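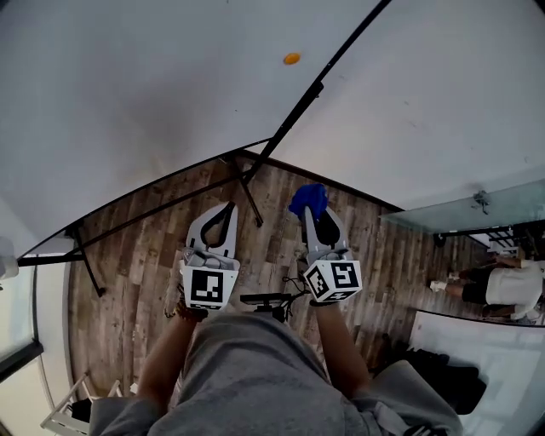 27/02/2018 – The floor, continued

Slept badly. The board by the bedroom door has taken up creaking as a profession and keeps night hours. Delia says her grandmother's house did the same and everybody lived to be ninety, mostly awake.

Umut came by at lunch with the quote. To sand and oil the front room: 420. To sand and oil it "properly": he'd have to call me. I asked what the 420 was, then. He looked at the boards for a while and ate one of my crackers.

Went to the hardware store instead and spent 46 on oil and a scraper I already own. The man there told me old floors have character. So did my uncle, and we didn't walk on him in socks.

Scraped one patch behind the door until my knees gave notice. It is now a different brown from the other browns. Mirjam called in the middle of it to ask if I'd thought about carpet. I have thought about carpet.

Soup again. Must write to Girish about the deposit – he's had it since September, and I would like to see it while we're both still young.

Recent entries
Delia and the borrowed ladder
50 minutes on hold
A short history of my knees
Soup, part two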